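Faint lighter streaks on a blue panel, white panel next to it stays clean

Cleaning and Surfaces > Panels, Laminates, Plastics
Posted Jan 29, 2021

ferrule_and_sons
I have a blue panel with a somewhat reflective face that will not come clean. Faint lighter streaks, mostly fine diagonal lines, remain after every wipe. They are not visible straight on under the ceiling light. They become visible from the side, and they are worse in the morning when light comes in low.

There is also a white panel in the same room and it gives me no trouble. It gets the same cloth, the same bottle and the same water. On the other side of the blue there is bare metal, which shows fingerprints but wipes clear.

What I have used so far, in order:

Warm water and dish soap, cotton dish towel. Streaks unchanged.

Skudell multi-surface spray, paper towel. Streaks appeared to go away for a few minutes and then came back in the same places.

White vinegar diluted half and half with tap water. No change on the blue. I kept it off the metal.

Dry microfiber only. Possibly made it worse.

The tap water here is hard. A test strip kit gave me 317 ppm, so mineral residue was my first assumption, but I would expect the vinegar to have done something in that case. The blue panel is 17 inches wide and came secondhand with the rest of the fittings. There is no label on it and I don't know if it is acrylic, painted metal or a coated board. It sounds dull when tapped and does not feel especially cold.

I would like to know whether this is residue or damage, and if it is damage, whether it can be polished out without taking the color off. Replacement is possible but the supplier in Wosmont does not carry this blue anymore and I would have to change everything that matches it.
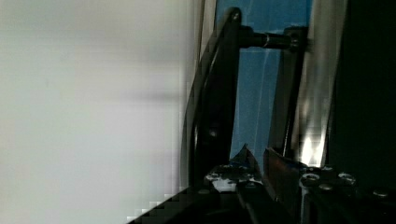 gravelroof
Find out what it is made of before you put anything else on it. The answer to residue or damage is easy to get, and the answer to whether it polishes out depends entirely on the material.

For residue or damage, use distilled water. Put a few drops on one streak and look at it from the angle where it shows. A fine scratch fills with water and mostly disappears, then returns as the spot dries. Residue may disappear too when wet, so the wet look alone settles nothing. Now wash that one spot properly with distilled water and a single drop of dish soap, rinse with more distilled water, and blot it with a clean cloth. Do not rub. If the streak returns with the same position, length and direction, treat it as a scratch. If it returns in a different shape, or as a ring, you are looking at something left on the surface.

What you reported with the Skudell spray fits fine scratching. The spray leaves a thin film that fills the scratches until it evaporates. Diagonal lines also suggest wiping marks, as most people wipe in an arc from one shoulder.

For material:

Magnet on the face. If it holds, you have coated steel.

Look at the cut edge, if you can reach one. Acrylic is normally the same color all the way through. A coated board shows a different core.

If there is a hidden corner, take a fingernail to it. Painted finishes on board sometimes have a slight give at the edge.

Solid acrylic in one color can be polished and the color will stay. Start with a plastic polish and a soft pad. If that does nothing, wet sand a test patch with 3000 grit, light pressure, plenty of water, then polish again. Do not start coarser than that for marks this faint. If it is a coated board or painted metal, do not sand. The color layer can be thin and there is no way to tell how much is left.

The white panel may be scratched as much as the blue one. Fine scratches scatter light and show up pale. On a pale surface there is very little contrast. Put a flashlight nearly flat against the white and check.

pruleck_tenant
Wipe it with 90 percent isopropyl and be done. Works on everything in my kitchen.

Comment from gravelroof: Not on this. If the panel turns out to be acrylic, strong alcohol can cause crazing, especially near cut edges and screw holes, and crazing does not polish out. Same caution for ammonia glass cleaners.

Comment from pruleck_tenant: Mine are glass. Fair enough.

oddlot_hinges
Mostly agree with the first reply. Two additions.

Stop using paper towels and the old dish towel on it. Both can mark soft plastic when there is dust present. Rinse the dust off first, then use a clean microfiber that was washed without fabric softener. Softener leaves a film of its own and I would not rule that out as part of what you are seeing, given that dry microfiber made it worse.

Second, vinegar not working does not exclude minerals. A quick wipe gives it no time to act. Lay a damp, vinegar-soaked cloth on one small area for several minutes, then rinse with distilled water. Keep it away from the metal as you did before. I did this on a gray panel from Bezerra and got about half of the marks off, and the other half were scratches.

ferrule_and_sons
Magnet does not hold. I can't see a cut edge without taking the fittings down, and that will have to wait until February. I have distilled water now and will do the one-spot test first.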